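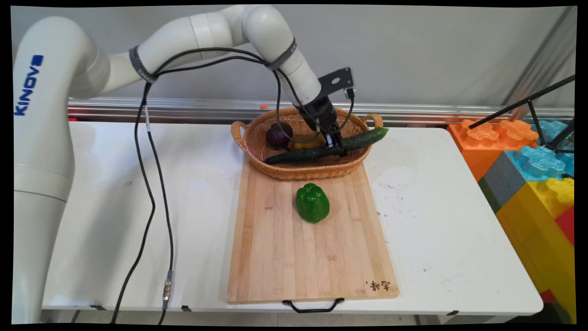 Kinova arm with the gripper closed on a cucumber at the basket. Cable straps are fitted either side of the elbow.

Review: Jovau Bench Practice Guide for Small Robot Arms, second edition

Jovau sells its practice guide as a ring binder with a set of laminated check cards. It covers lightweight arms used on tables in teaching rooms, test kitchens and small labs. I bought the second edition in March and have used it as the working rule book for produce handling tasks. Sabina Cassim and Bahman Sharifi used the same cards on their own shifts and marked up a copy each, and their notes are included below.

The guide is not a standard and does not claim to be one. It gives no legal cover and does not replace a risk assessment. The introduction says so in plain terms, which some of its rivals fail to do.

Contents

There are four sections: mounting and reach, cables, grip and payload, and the work surface. Each has a page of rules, a longer page of reasons and a card. The cards are the useful part. The text can be read in an evening and will not be opened often after that.

Mounting and reach

Sound but short. The rule is to mark the full reach of the arm on the table and the floor, then keep seats and walkways outside it. The worked figures assume a rigid bench. Folding tables get one paragraph, which tells the reader to check for rocking with the arm at full stretch and to repeat the check after any move. I would have liked a limit value. Pouran Amini, who set up our benches, wrote her own and taped it into the binder.

Cables

The best section. External wiring is to be strapped to the links on both sides of a moving joint, with enough slack between the straps for the joint to travel its full range. The arm in the photograph is strapped this way, one strap on the upper link and one just past the elbow. The smaller wires running on to the gripper form loops over the basket, and the guide has a rule for those too: drive the wrist to both ends of its travel at low speed and watch each loop before the first pick.

It is stricter about the table. Card 2 asks for hanging cables to be led off at the side or back, and for connectors to be kept off the work surface. We do not meet that. One of our cables crosses the table and a threaded connector sits near the front edge. Sharifi marked both as open items. The card has a box for open items but none for who closes them or by when.

Grip and payload

Adequate for boxes and blocks, thin for food. The force table is based on rigid parts, and the advice for soft goods is to start low and step up. Long items are treated better. The guide wants them held near the middle and lifted clear of any rim before sideways travel - a sensible rule for a cucumber that is longer than the space left for it in the basket.

Work surface

Boards, trays and baskets are to be placed flat and their positions marked. A basket that overlaps the edge of a cutting board counts as a raised item under card 4 and needs its own height check. Cassim thought this fussy. I think it is right, as the height of the rim changes with the tilt.

Faults

The index is poor. The rings on my binder opened under light use. The log sheet has space for 90 entries, too few for a busy bench, and Jovau charges for refills. Stopping and restarting is spread over three sections and should have its own card.

Verdict

Buy it for the cable section and the cards. Anyone working mainly with soft produce will need to write their own grip limits. The Brurkov handbook is better on guarding and worse on nearly everything else.

Cards: good. Text: fair. Binder: poor.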